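okay so a bunch of you asked how the move to Gindham is going and the answer needs more than one post, so settle in, thread time

first thing, the apartment is great. second floor, big windows, a kitchen where I can open the oven and the fridge at once (if you saw my last place you know what a big deal that is). rent went up a little. I've made my peace with it

what I was not ready for is how much this town cares about its bread

I mean it. there are two bakeries on the same street, Prindier and Collet, and people pick one and stay with it for life. my downstairs neighbor asked which one I go to before she asked my name

I said "oh, both?" and she looked at me like I'd told her I vote in two states

so, Prindier. opens at 6 in the morning, sells out of the seeded rye by 8, does not make more. you can get very sad about this on the sidewalk and it won't help you. the rye is sour and heavy and lasts me 4 days if I hide it from myself

Collet opens later and does soft stuff. milk rolls, cinnamon knots, a potato loaf that makes the best grilled cheese I've ever had in my life. the line moves slower because everybody in it wants to chat, including the person at the register, including me by my third visit

I have not picked. I go to Prindier in my big hat and Collet with no hat and I think I'm getting away with it

anyway all that bread talk got me wanting to make my own, which I haven't done since I was in college and living on toast. I bought a bag of flour way too big for one person and a scale and got going

loaf one: a brick. I ate it anyway, with soup, the way you'd eat a cracker

loaf two: taller! but raw in the middle. I cut it while it was still hot because I have no self control and the knife came out gummy
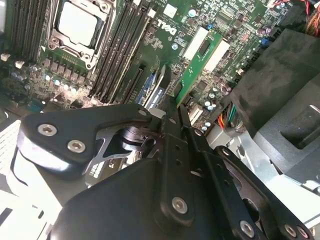

BREAD STUFF

putting the bread posts under this heading from here on so the people who only follow me for computer talk can scroll right past. (hi. I still love you)

a few people wanted the recipe I'm on now, so: 500 grams bread flour, 350 water, 10 salt, and a small spoon of instant yeast. mix it in a bowl with your hand, cover it, walk away for half an hour

then you fold it. wet your fingers, grab one side, stretch it up, flop it over the middle, turn the bowl, do it again. I do four rounds of this with a break between each one and that's all the kneading there is. my wrists are thrilled

after that it goes in the fridge overnight. I used to skip this and I was wrong to skip it. the flavor the next day is so much better, it's like somebody else made it

bake it in a heavy pot with the lid on, 450 degrees, for half an hour. then take the lid off and give it another 20 minutes. it'll look too dark to you. leave it in!! the dark part is the good part

and let it cool before you cut it. a full hour. go outside, call your mom, whatever it takes

loaf five came out so good I took half of it downstairs as a peace offering. my neighbor chewed for a long time and said "Collet," like she was a detective. so now I know which side she's on

I asked if that was a compliment and she said the crust was a compliment and the inside was a suggestion. I've been thinking about that for a week

oh and somebody asked about starters. I have one going! it's named Gristel, it lives in a jam jar on top of the fridge, and it smells like nail polish in the morning and apples at night. is that normal? the internet says yes and also says no

I feed Gristel before I make my coffee. equal parts flour and water by weight, stir, lid on loose. I forgot for two days and it went flat and gray on top and I felt like a monster, but one good feeding and it was bubbling up the glass by dinner

no real bread from it yet. I tried pancakes with the extra and those were excellent, kind of tangy, crisp at the edges. butter and salt, no syrup. try it before you yell at me

the other thing going on here is the bread fair in September, which I'm told fills the whole main street. about 4000 people live in Gindham and it sounds like every single one shows up and eats a roll on the curb

there's a table for home bakers. you bring one loaf, they cut it up, strangers eat it in front of you and talk to each other about it. sounds awful, I signed up

right now I'm leaning toward the seeded one, but that's Prindier's whole thing and I don't want to start a fight in my first year. maybe potato? but then it's Collet's thing. maybe something with walnuts, neither of them does walnuts

if you've got a walnut loaf you love please send it to me, I have so much flour left, the bag is in the closet with my coats

that's all for tonight, Gristel needs a bigger jar and I need to find one that doesn't smell like pickles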